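We use cookies to keep this site working. By carrying on you agree to this. OK | Settings

Kiltex Mao finger pads for hand-held grippers: the slipping pad, and the fix
2/29/20

I had almost given up on soft pads. The first version of the Mao pads had a lovely grip for a week or so, and then one of them started to creep. You'd squeeze on a towel, lift, and the pad would slide a hair's breadth along the finger while the towel stayed put. Let go and it crept back, so when you looked for the trouble there was nothing to see! I blamed my own hands for ages.

What gave it away was the drop log I keep. Over 1485 closes on the old pads I wrote down 98 drops, nearly all of them on thick or fluffy laundry and nearly all with the load hanging off the same finger. The glue had gone soft underneath and the pad was shearing. On the last day it came off altogether and left bare plastic on one side, and a gripper with one good finger will fling a sock further than you'd think.

Kiltex replaced them with the second version without any fuss, and I've been working those hard ever since.
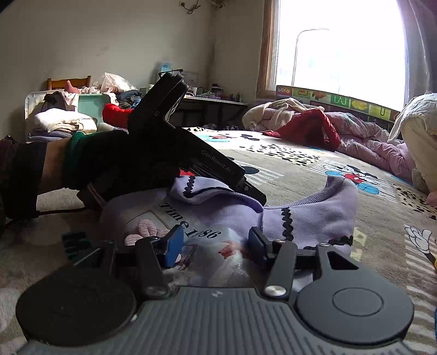 Edges are where pads earn their money, in my view. A flat sheet is easy. Trim is much harder, because there's a ridge to ride over and the fingers want to settle on the ridge and rock. The scalloped rickrack round the cuffs of that lavender sweatshirt is just the sort of thing I mean, and the old pads hated it. With the new ones I come in side on, let the two blue faces meet behind the trim and lift slowly. Do it slowly, whatever pads you have. If the jaw is going to rock you'll feel it in the handle first.

Small stuff is a joy now. Socks used to be my worst item (a thin one would work its way out towards the tips while I was turning my wrist), and I've gone from dreading them to leaving them till last as a treat. The bunch of fabric stays where you pinched it.
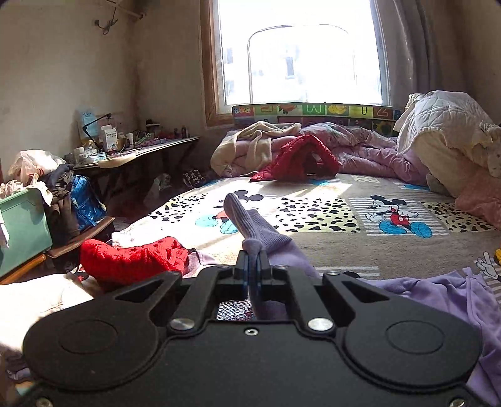
The fault that's still there

I did find one more problem, and it's a safety one. My first replacement pad was seated slightly too low, so the back corner fouled the linkage. The jaw stuck half shut, I poked a fingertip in to free it, and it let go. Ouch! A blood blister and some bad language. The instruction slip mentions seating the pads but says nothing about keeping your fingers out of the arms, and I think it should, in big letters.

So, before you start a session:

- Open and shut the jaw a few times with nothing in it. Any click or drag, stop.
- Push each pad sideways with your thumb. It should not move at all.
- If it jams, open it from the handle. Never reach between the arms.
- Keep long sleeves and drawstrings clear.

I wrote to Kiltex about the slip and they said the wording would be looked at in May.

How they're holding up

Very well indeed. The log for the new set stands at 1319 closes and 4 drops, and two of those were me being greedy with a double handful. Fleece was my big worry, as the pile lets a pad skate about, but they bite through it nicely and I've had no creep on either finger.

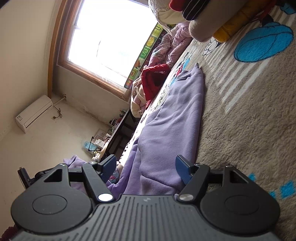 Jaw open, with the purple fleece to do next.

I also tried the Gundaneck pads for a few days. They're firmer and a bit cheaper, and fine for boxes and bottles, but on cloth I had to squeeze so hard that my forearm ached. The Hovby ones I can't comment on as they wouldn't fit my fingers.

Would I buy the Mao pads again? Yes, happily, and I have a spare set in the drawer. Check the back of yours before you fit them. The second version has a moulded lip along the bottom edge and the first doesn't, and there is still old stock about. If yours has no lip, send it back.

Share this review (17) | Comments (6)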